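Cloth Week at the Skeltidholm Workroom

Home / Gallery / Cloth Week

We spent most of May going through the fabric store at Skeltidholm, and this page puts the results in one place. The store holds sheers, linings, linens, a fair amount of wool and a good deal that was never labelled. Some of it came with the building. The larger part was left to us by a curtain maker in Tambunan who closed down and did not want her stock split up.

The work was simple enough. Each length was unfolded, shaken out, measured along the selvedge, checked for marks, then refolded or rolled and given a card. Anything under 60 cm went into the offcut drawers. By the end there were 565 cards in the index, which is more than we have shelf room for, so a sale is being planned.

The gallery is meant for members who could not come in. If you see a cloth you would like to use, send a note with the card number and we will put it aside for you. Cards are listed by shelf in the index, and the index is kept by the door. The entries that have no picture yet will get one when the shelves are finished.

Shelf A, linings
Picture to follow. Cotton sateen and a few acetates, mostly cream and grey. The acetates crease badly and are now rolled on tubes instead of folded. Cards 1 to 97.

Shelf B, linens
Picture to follow. Heavy linens from the Tambunan stock, all pre-washed by the previous owner according to her notes. There is one very long piece that we have not cut and would like to keep whole. It would suit a stage cloth or a large table.

Shelf C, wools
Picture to follow. Coatings and two blankets. Everything on this shelf has been through the freezer and come out again, and it is stored in cotton bags with the cards pinned to the outside. Please put the bags back closed. Moth traps are changed on the first of the month.

Shelf D, prints
Picture to follow. Three of the prints carry the name Okivetti on the selvedge. We have not been able to find out anything about the maker and would be glad to hear from anyone who has. The colours run from mustard to a dull green — they are an acquired taste, but the cloth itself is sound.

Shelf E, sheers
White and slightly see-through, with wispy fibres along a ragged edge. Sheers take the longest to fold, as the layers slide over each other and the corners are hard to find. Lay them flat before you cut.
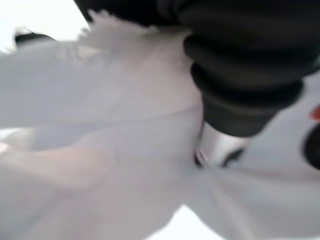
Mathis Lefèvre wrote in to say that he would leave frayed edges alone until a cloth has been washed, then pull a single thread across the width and cut along the gap it leaves. He finds this gives a straighter line than chalk on anything thin, and he would use a narrow rolled hem afterwards, sewn by hand if the piece is going in a window where the light comes through it.

We tried the pulled thread on an offcut and it does work, though it is slow and the thread snaps if you hurry. A fine needle helps to lift it at the start. On the looser weaves it is easier to follow the line by eye once the first hand's width is done. We have added a note to the Shelf E cards.

Shelf F, nets and muslins
Picture to follow. Butter muslin, dress net and some stiff netting for hats. The muslin is the one to ask for if you are making test garments — we have plenty and it is not worth saving for best.

Offcut drawers
Picture to follow. Sorted by weight, not by colour. Take what you need for patching and samples. Larger bags can be made up for schools if they ask in advance.

Notes for borrowers

Lengths can be borrowed for display and returned clean. Anything that is going to be cut has to be bought, and the price is on the card. Cut pieces are sold in multiples of 100 cm except from the drawers. Please do not iron the sheers or the acetates without a pressing cloth, and keep the iron on its lowest setting.

Cora has the key to the store and is in most mornings from ten. The long table can be used for laying out as long as it is cleared by four, when the pattern class needs it.

Next gallery: trimmings and tapes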